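The Slow Return of Market Day in Pillerport

218 shares 41 comments

When I moved to Pillerport, the market was already dying. It stood behind the old ferry office with six stalls left, and two of them sold telephone covers. People drove to the big store at Rendumley and came home with one week of food in the trunk. I did the same. It was cheap, and the parking was easy.

Uthai Paisan did not do the same. He has sold vegetables and fruit here for 35 years, and his table is still the first one when you enter from the harbor side. He gets up at three in the morning, drives to the farms above Firnura, and is back before the first bus. In December he wears two coats and keeps a small radio under the table. I asked him if he ever thought to stop. He looked at me for a long moment and then he sold a lady some onions.

The change came slowly. First the bakery Bianchini closed its shop on the main street, where the rent had gone up again, and moved to a stall. Many customers followed the bread. After the bread they bought eggs, and after the eggs they found that the tomatoes of Mr. Paisan had a smell. This spring the town gave the market a roof and proper lights. When the new roof opened, 98 sellers had asked for a place, and the town had to make a waiting list for the first time.

I have spent many mornings there to write this article, and what surprised me most is the speed. In the store I take 700 grams of something in a tray and I don't speak with any person. At the market I must wait, and while I wait I hear who is sick, whose daughter got married, and which fish is good today. My shopping takes around twice as long. My neighbor thinks this is a terrible loss of time, and she also goes every week.

Not everything is better. The prices of berries are high, and the fish is gone by nine. Older people complain that the new floor is slippery near the fish stalls. Parking is a real problem, and the side streets are full of cars with one wheel on the sidewalk. The sellers also don't agree on everything. Some want to open in the evening for people who work, and others say that a farmer must sleep at some hour.

There is also the question of packaging. The older customers bring baskets, but many of the new ones arrive straight from work with empty hands, and the clear plastic bag is still the quickest thing a seller can offer.

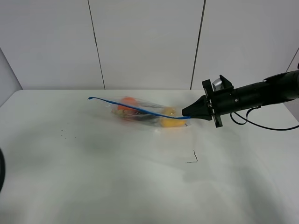

What should a person buy on a first visit? Bread from Bianchini and whatever fruit Mr. Paisan has put at the front of his table, as he puts there what should be eaten the same day.

I followed this rule with his plums, and I ate half of them on the walk home. The next week I asked for the same plums and he had none. They were finished until next year, he told me, and he gave me a melon, which was also very good and much heavier to carry up the hill.

41 comments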